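From: Perrine Aubert
To: skandell-users list
Subject: Re: [skandell-users] pads letting go on the hand grippers

Gaspard Lefèvre wrote:

> Hi all, we've got two of the hand-held Skandell grippers at Druvance
> and on one of them the pad covering has started to come away. Has
> anyone relined theirs without sending the whole thing back? Also,
> how often are you doing the pivots? The book says 251 hours, and
> that seems short to me.
>
> Gaspard

Hi Gaspard, and g'day everyone else,

Yes, and it's not a hard job, just a fiddly one. Ours is the older hand unit that lives at the Flamemton bench, and the counter said 2,521 cycles when I last wrote it in the book. I'd been putting off the pads for ages (March was flat out) so your message was a good kick up the backside.

I always start with the jaws wide open over a clean table and good light, before I touch a single screw.

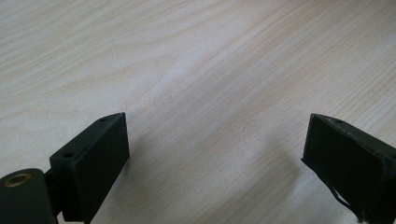
Relining one side only is tempting, and I've done it, and I regretted it every time. The new pad is thicker than the old one, so the jaws meet off-centre and you spend the rest of the afternoon fiddling with the opening. Ours is a good case for temptation: the right finger has that ragged strip peeling off it and the left one looks nearly fine. Do both anyway! Peel the old stuff off by hand as far as it'll go, then a plastic scraper, then a wipe with isopropyl. Please don't use a blade. Peltonen sold us a lovely little knife for it and I put a gouge in a finger on day one.

Once the new lining is on I leave it clamped with a bit of card between the pads for 60 minutes, then I go and find something soft and annoying to pick up. Metal blocks are no use as a test, they'll hold on anything. You want something that squashes and sheds. 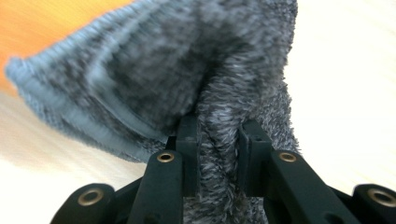
If it creeps when you tug it, the lining hasn't bedded in or you've left a bit of old glue under it. Give it another press and try again before you start blaming the spring. I do ten or so grabs, some slow and some quick, and pick the fluff off the pads between goes, as a skin of lint will make a good pad feel like a bad one.

On the pivots: I think the 251 hours is fair if you work with fabric, maybe conservative if you don't. Fibre works its way into the joints and holds the dust there. I blow them out, then one small drop of light oil each side, work the jaws, and wipe off whatever comes out. Too much oil is worse than none, it ends up on the pads and you're back to square one.
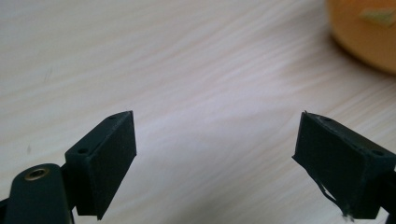
Keep a wear log while you're at it, even if it's only a biro and a school exercise book. I put down left and right separately, and it's the top edges I look at as well as the faces. On ours the right block has pale scuffs along its upper edge, so "R, scuffed top edge, strip hanging" is the sort of line I'd write. If the same side keeps going first on yours, check your alignment before you order more lining.

The lining comes in strips and 2 will do a pair of fingers with a bit left over for mistakes. I've got a spare packet if Druvance is stuck waiting on an order, just give me a postal address off-list.

Which side has let go on yours, Gaspard? And is it starting from the bottom corner or the tip?

Cheers,
Perrine

skandell-users mailing list | Contact the list owner | Copyright remains with the individual posters | Back to top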